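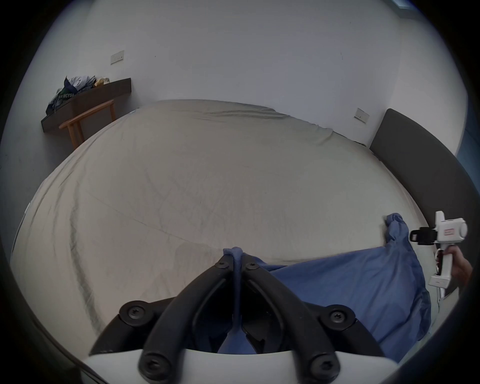 Home builders get two-handed gripper kit working on laundry, plans due this month

ROVDALE — Two hand-held grippers, one bed, a blue cloth. That's the test bench for Clitunmont, a home automation build that Tarcísio Falcão and Jeptoo Nyanda have been putting together between a spare corner at home and the bench at the Ullard shared workshop.

The pair posted an update on December 8, 2021 and said the drawings and parts list will go up free before the end of the month. Files first, written guide after. No kits for sale.

Idea is simple enough. A person holds a gripper in each hand and does an ordinary chore, the grippers record what the fingers do, and a pair of cheap arms at the workshop is supposed to learn from it later. The arms are not finished. Falcão says one is bolted down and moving, the other is waiting on a shoulder bearing that came in the wrong size. Twice.

Cloth was Nyanda's call. She wanted to start with the hard thing. Blocks and cups are easy, she says, and you learn nothing about your fingers from a cup. So it's laundry on a bed, pick up, pull, let go, start over.

The fingers are black curved linkages on a white body, screwed together so a worn arm can be swapped without printing the whole hand again. They close to a narrow tip, tight enough to take a pinch of fabric and hold it in a twist. This is version 7. Earlier ones had a wider tip and kept grabbing the sheet along with whatever was on top of it, according to the update.

Printing a full set takes 12 hours on the Ullard machine, longer if somebody has left the nozzle dirty. Parts for the pair of grippers came to $386, most of it electronics. The builders think that can come down. They don't say how far.

So far 20 sessions are logged, all cloth. Towels are next, then socks, which Falcão is not looking foward to.
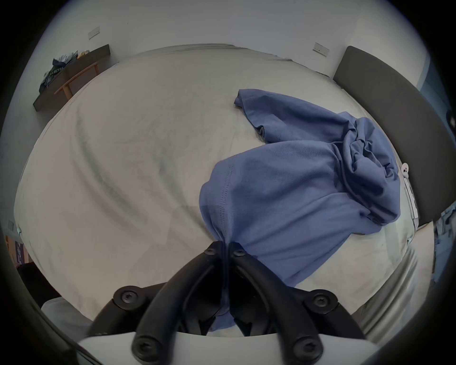
Ewan Mackay thinks the tip is still too narrow for towels. Replying under the update, he wrote that he built a linkage hand along the same lines last winter and that thick terry just popped out sideways every time he pulled at an angle. His fix was a strip of bicycle inner tube glued inside each finger. Ugly, he said, but it held.

Nyanda answered that they tried rubber on version 5 and it dragged on thin cotton, the cloth wouldn't let go when the fingers opened. She's willing to try again with a thinner strip. Mackay has offered to mail some.

Other question in the replies was about screws — will the plans stick to one size all the way through. Yes, Falcão says, that's the plan, one size for every pivot on the fingers. The body may still need a second size.

Workshop members can handle the grippers at the Ullard open bench this month. Bring your own cloth if you want, clean please. The working arm will be running but nobody is promising it will fold anyting.

Drawings will be posted on the Clitunmont project page. Builders who want the raw session logs should ask Nyanda directly, the files are to big for the page.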